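Why we chose folding for our summer project

When our tutor first asked for ideas, there was a long silence and then everyone talked at once, as usually happens with us. We settled on paper in the end because most of us had folded something as children and hardly any of us had done it since. Our question was a simple one: do people remember a fold better if they learn it from a person or from a printed sheet?

## What we did

We asked 52 people from our college and from the community centre on Morikawa Street to learn one model, a small lidded box that goes by the name of Surno in the old booklet we borrowed. Half sat with one of us at a table for as long as they liked. The other half were given the sheet, a stack of paper and a cup of tea, and were left in peace. A week later everybody came back (nearly everybody, anyway, and we are very grateful to the ones who turned up in the rain) and tried to make the box again from memory.

We bought 300 sheets of plain paper from Wurkwood, the stationer near the station, and I'm a bit ashamed to say that we got through them all. Quite a lot went on our own practice! I had to make the box again and again before my corners stopped drifting, and the woman in the shop began to ask kindly after our progress.

## What we found

Of the people who started, 46 came back for the second visit. The ones who had learned from a person did better on the early steps, and they were far more cheerful about having a go. The sheet learners were slower, but several of them got the lid right when the others didn't, and we hadn't expected that at all. We think they had spent longer puzzling over the lid the first time, though we'd need a proper follow-up to say so with any confidence.

The tuck at the end of the lid gave everyone trouble. People would fold it neatly, let go to turn the box round, and the whole thing would spring open again. 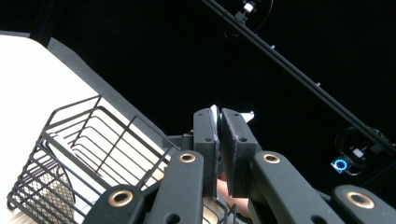

Tsutomu Honda thought we had been too hard on the sheet. The drawing for the tuck was poor, he said, and with a clearer one the two groups might have come out level, so it would be worth redrawing that step before anyone repeated the study.

We agree with him, and we've put a new drawing in the appendix along with the scores. If we carry on in August we would like to try a second model, probably the star called Okis, and to ask people how much folding they had done before. We forgot to ask that this time, and it bothered us all through the writing up.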